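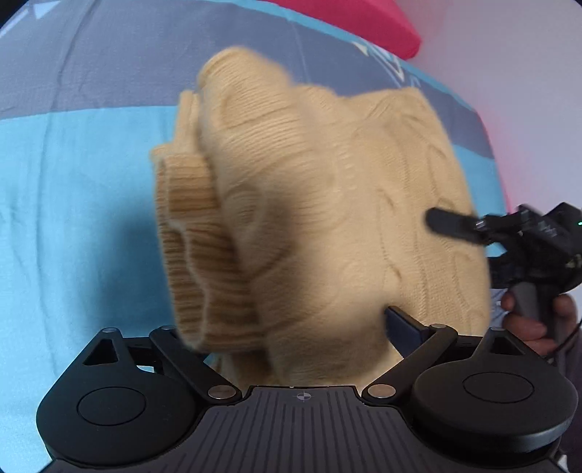 A thick cable knit, folded into a bundle.

How to fold a chunky sweater so it stays folded

Print this page | E-mail to a friend

I put off folding my heavy knits for years and just hung them up, which is how my lovely old Girkau cardigan ended up with shoulders like a coat rack. Please don't do that to yours! Folding is kinder to the wool, and once your hands know the moves it goes quickly. I do mine on a Sunday with a cup of tea going cold beside me.

1. Lay the sweater face down on the bed and smooth it from the neck to the hem.
2. Bring one side in to the middle, then fold the sleeve back down along the body. Do the same on the other side.
3. Fold the hem up to the neck, or in thirds if your shelf is shallow (mine is only 25 cm deep).
4. Pat it gently. Don't press, or you'll flatten the cables.
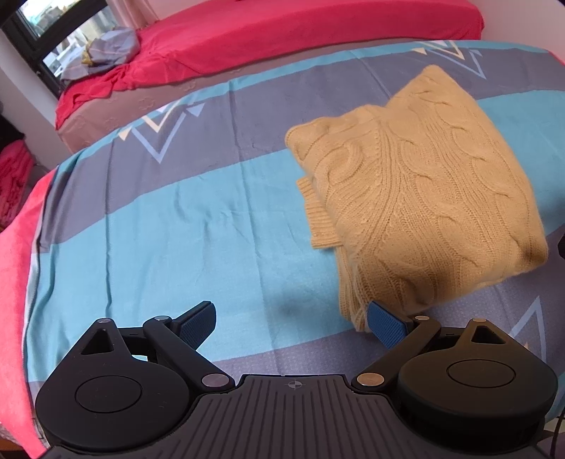 Sleeves are where most of us come unstuck, me included. They're bulky, they spring back, and on a really thick knit they seem to grow while you're looking at them. A ribbed cuff poking out at the side, like the one on this mustard-yellow sweater, is easy enough to tuck back under before you lift the bundle. I'd leave it if you're in a hurry, though it can snag on a drawer runner (ask my Isdale pullover).

Shared 11 times | 2960 views | Leave a comment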